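Zestik Street Pack, used for one semester with a robotics club
Posted 12 May 2025

Short version: good, get it if your club does sidewalk robots. Not perfect. Longer version, typed between loads of grading.

We run a high school club, delivery bot project, seven kids on the software side. Needed a simulated city so they could test navigation at home. Bought the club license in February, $591. The full Praser bundle was 1,185 and no way.

Setup: three evenings. The installer is fine, the docs are not. Page on sensor mounts is for an older version, half the menu names are wrong. Ask on the forum, somebody answers.

What we liked. The ground detail. Other pack we tried (Anozie) gives you flat gray slabs and thats it. Zestik puts in joints, grates, railings, stairs going down. Our kids' first path planner treated everything gray as safe to drive on, so this stuff matters. Big glass buildings too, with reflections, good for arguing over what a camera should trust.

Frame rate ok on the school laptops if you turn shadows down. Turn them all the way off and it looks terrible.

The downtown map is the one we used most. The suburb map, Jellovholm, is thin, skip it.
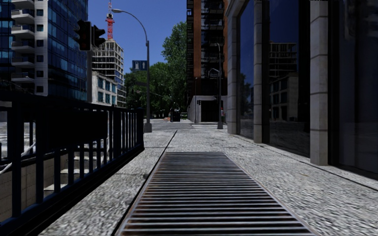 Downtown map, sidewalk level, grate ahead and the crossing past it.

Gripes: saving a start position takes too many clicks. No rain. Log files get huge, over 3 GB in one case, and theres no setting to cap them.

Four stars. Would renew at the club price, wouldnt at full.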